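I've been sewing for 30 years, mostly quilts and the occasional coat, and I have opinions about needles. So when my sister-in-law Yvonne Wragg (she works nights on a surgical ward) told me that surgeons don't hold the needle in their fingers, I had to sit down and think about my whole life.

They hold it in a needle driver! A pair of metal jaws grips the curved needle, and you turn the jaws so the point travels around through the tissue and comes up the other side. And I'm over here pushing a straight needle through four layers of denim with a thimble that doesn't fit.

My opinion, and I'll stand by it, is that hand sewers gave up on curved needles way too easily. Upholsterers use them. Bookbinders use them. The rest of us buy one in a variety pack, stab ourselves, and put it back in the tin forever. The needle isn't the trouble. We try to shove it in a straight line, and a curve wants to be turned, a little roll of the wrist and out it comes. I practiced on an old couch cushion most of June, using a cheap needle holder I got for beading, and my stitches got smaller and flatter than anything I've managed with a straight needle (the first twenty were awful, don't ask to see them).

I also think sewing classes should spend a lot less time on machines and fancy feet and a lot more on how to hold things. Where on the needle do you grip? How far back from the point? Where does the tail of the thread go while you're busy with the rest? A person learning to stitch a wound gets drilled on all of that. A person learning to hem pants gets a handout.

So buy the holder. Roll your wrist. Give it a month before you decide you hate it.
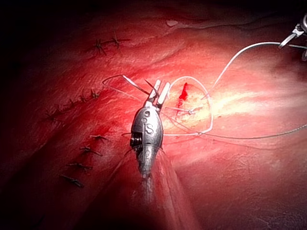

Beverley Hulme: I tried a curved needle on a lampshade years ago and gave up after one side. Do you grip it in the middle or closer to the eye? Mine kept spinning around on me every time I hit a thick spot.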